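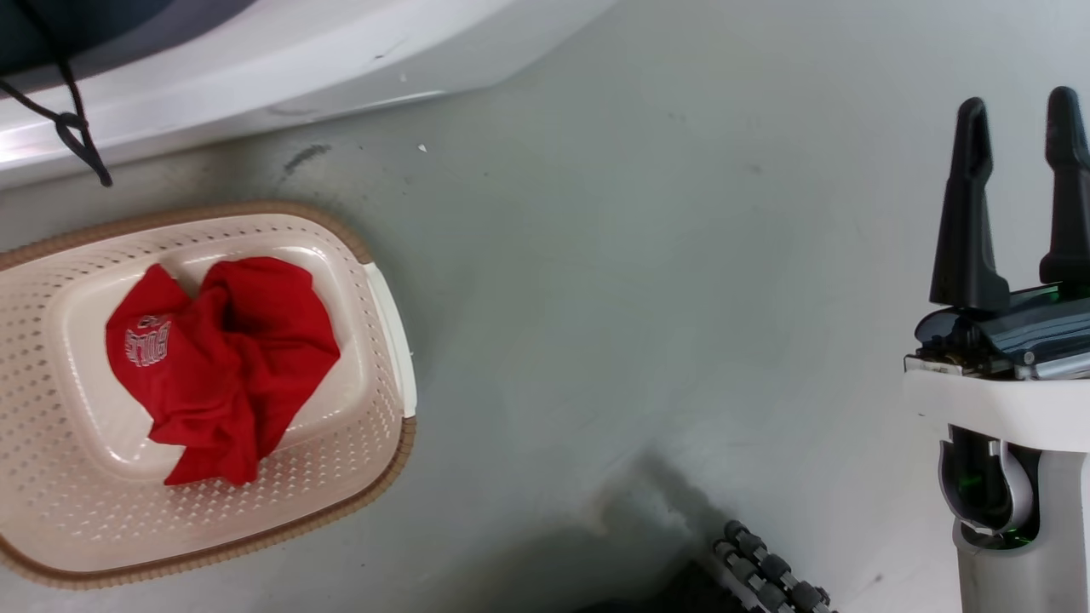
Laundry pickup trial, head camera view: a red garment in the basket, gripper at right.

The fault that stopped our laundry trials in December was logged as a perception error. I think that label was wrong, and I think the way the field assigns such labels makes household robots less safe than they could be.

The facts are short. The task was to take garments out of a plastic basket on the floor and place them on a surface beside it. The arm was a Vestora unit with a two-finger gripper, run by a policy trained on 2000 recorded demonstrations. In trial 327 the gripper closed on cloth and basket wall together. The controller registered a valid grasp, since the finger gap and motor current were both inside limits, and began the lift. The basket came up with the garment, tilted, and swung toward the base of the arm. The wrist joint reached its torque limit and the drive faulted. The brake engaged, the fingers stayed closed, and the load hung there until Anqi Zheng pressed the stop and worked the cloth free by hand.

No one was hurt. The basket rim was dented and one finger pad tore. The incident form has a field called "primary cause," with five options, and Amedeo Donati selected "perception." His reasoning was that the segmentation mask had merged a fold of cloth with the wall behind it. The mask does show this. It is also true that the mask had merged cloth and wall in many earlier trials, and that in most of them nothing happened.

A component that is wrong often and harmlessly is a poor candidate for primary cause. Cloth in a basket has no stable outline. It folds over itself, it lies against perforated plastic, and printed lettering breaks up its surface into patches that look like separate objects. Any system working from a camera will get this wrong at some rate. The rate can be lowered, and Chunhua Dai has lowered ours, but a design that is safe only when the mask is correct has a design fault, and the fault should be written down where it lives.

In our case it lived in two places. The first was the grasp check. It asked whether the fingers were holding something. It did not ask whether the thing weighed what a shirt weighs. The wrist sensor had the information: in the log, vertical load passed any plausible value for a garment well before the basket left the floor. The threshold that would have caught it existed in the configuration file and was set to the rated payload of the arm. That number protects the gearbox. It says very little about the task.

The second was the fault response. On a joint fault the arm braked and the gripper held. This is the common default, inherited from industrial cells, where dropping a part may be worse than keeping hold of it. In a home the answer depends on what is being held and who is near it. A gripper that keeps hold of a shirt sleeve while someone's arm is in it is a different hazard from a gripper that drops the shirt. Our team had never discussed the setting. It came with the drive firmware and passed through three reviews as a line in a table.

Jinlong Bai made the strongest argument against me in the review meeting. Load limits set per task, he said, will produce nuisance stops. Wet towels are heavy. A pair of jeans snagged on the rim will trip the check, and users who see the robot stop ten times a day will look for a way to disable the stop. He is right about the behavior of users. I disagree about the remedy. A stop on excess load need not end the task. The arm can lower, open, back off and try another point, and to a person in the room this looks like a second attempt. We ran it that way for 553 trials after the change. The retries cost time, and some were unnecessary. The basket stayed on the floor in all of them. That does not establish a failure rate for any other basket or any other arm, and I would object to anyone who quoted it as one.

There is a further reason the label matters. Causes go to budgets. A perception error is answered with more data, and the first proposal after trial 327 was another 2000 demonstrations, which would have taken Jinlong Guo and the collection team most of a quarter. The load check took two afternoons, including the test script. The release behavior took longer, mainly in argument about when opening the fingers is the wrong thing to do (glass, for one, and anything held above a person).

I would change the form. Remove "primary cause" and ask two questions in its place: what went wrong first, and what should have contained it. The first answer will often be perception, and that is fine. The second answer should never be blank, and it should carry the name of the person who owns the component. Ours still has the five options.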